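September 21, 2022

Run 1267 faulted at the press-down again. Same signature as the last two: arm reaches the pad, wrist vertical, fingers go past the commanded height, contact force in the log climbs to the clamp value and stays there until the watchdog ends the episode. No collision flag was raised, which is the part that bothers me more than the overshoot.

Spent the first hour ruling out the dull causes. The calibration file is the April one and the checksum matches. The joint limits are untouched. Restarted the simulator from a clean checkout and replayed the recorded actions, and got the same fault at the same step, so it is deterministic and I can stop blaming the network drive.

Jianguo Su thought the planner was handing us a bad grasp pose. I dumped the pose before and after the planner and it was fine both times. The target sits 4 mm above the table plane, as written in the task file. The fingertips end up below that. Something between the target and the joint command is taking off height.

Ran the scene again with the shadows left on and rendered two views at the press-down, so we had something to argue over besides plots.

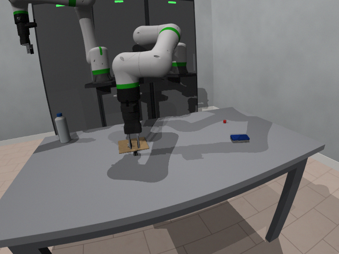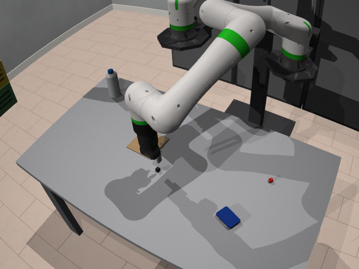
Yanling Tian

I put both views up at the afternoon meeting. Lingyun Yin asked whether the small dark part by the edge of the pad was where the task file puts it. It is. I had already compared its position with the spawn table and there is no drift at reset. She then asked whether the gripper was targeting the part or the pad, and that was a better question than any of mine. The grasp target is defined on the part. The height reference is defined on whatever surface the ray cast hits first, and from the central arm's approach that can be the pad or the bare table, depending on a sideways error smaller than a finger width.

So there are two faults, and I have been treating them as one.

First fault: the height reference. When the ray lands on the table, the pad thickness is left out, and the arm is told to go lower than it can over the pad. That accounts for part of the overshoot. I worked it through by hand and it leaves a remainder of 2 mm, always in the same direction. A constant remainder smells like a tool offset. Muchen Shao confirmed that the Shearer fingers in the current model are longer than the Lumomik ones the offset was measured for. The mesh was swapped. The offset in the config was not.

Second fault: the missing collision flag. The contact pair for fingertips and pad is in the ignore list. I found the commit. It was added to quiet nuisance stops during a cable routing task and was meant to be scoped to that task, but it went into the shared file. Every task since has inherited it. On this scene the effect is that the fingers can load the pad to the force clamp and the safety layer reports nothing at all.

In simulation this costs a run. On the Jelness cell the same shared file gets loaded at start-up, and there it would cost a gripper, or somebody's hand if they were in reach during teaching. I wrote to Sylvie Lemieux as soon as I had the commit in front of me and asked her to hold the cell out of automatic. She did so straight away and put a tag on the controller. She also pointed out that the cell has its own force limit in the Clekik drive, independent of our software. I was glad to hear it, but I don't want to be relying on it, and neither does she.

Changes made before I left:

Ignore list entry removed from the shared file. It now lives in the cable task only.
Tool offset remeasured from the current mesh and moved next to it, so one cannot be swapped without the other.
Height reference now taken from the pad explicitly. Ray cast kept as a check, and a mismatch stops the run.
Watchdog now writes the contact pair to the log when it fires.

Replayed 1267 with the flag restored and nothing else changed. It stopped at first contact and named the fingertip and the pad, as it should have the first time. Then replayed it with all four changes in. No contact with the pad and no stop, though the fingers closed slightly off the centre of the part. That may be a separate matter — I have not looked at it.

The batch of 3000 resets is running overnight on the new build. Muchen is reading back through the older logs for any episode where the force sat at the clamp with no flag, because some of those will have been counted as ordinary timeouts. Cell stays tagged until Sylvie and I have both signed the diff. Need to ask Jianguo for the original offset measurements, if he kept them.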